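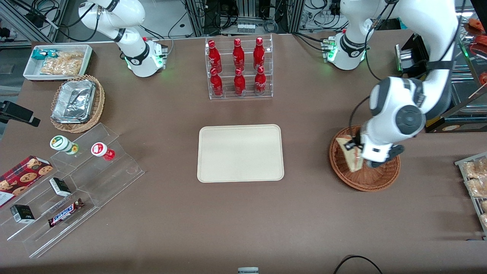 Last updated: 22 September 2022

Report of the visit to the Makville open day

A party from the Madstead branch attended the open day held by the Grandesska retail training centre at Makville. The purpose of the visit was to see how counter service is taught to new shop staff, and whether the short course might suit our own branch.

Visitors were received in the entrance hall and taken through in 2 groups. Our group began in Room 4, where a small convenience-store counter had been laid out on a brown tabletop. Drinks were kept towards the back, with six red Coca-Cola bottles in a clear two-tier rack, three to a row. Sandwich wedges are served from a round wicker basket, and a second basket held a foil container with a silver lid. A cream tray with a raised rim occupied the middle of the counter – trainees are taught to assemble each order on it before handing it over. The golden, crunchy-looking snacks in the white tray were much discussed by our party.

The afternoon session dealt with stock rotation and was held in the Escobedo wing. It overran, and the question period was shortened as a result. Course fees are 327 pounds per person, including lunch. The branch will consider the matter at its November meeting.

Comments

Madstead member: Is the fee the same for part-time staff?

Counterhand: I attended last year. The stock rotation session is worth staying for, but parking is difficult.

Reader: Thank you for the report. Are the baskets lined when hot food is served?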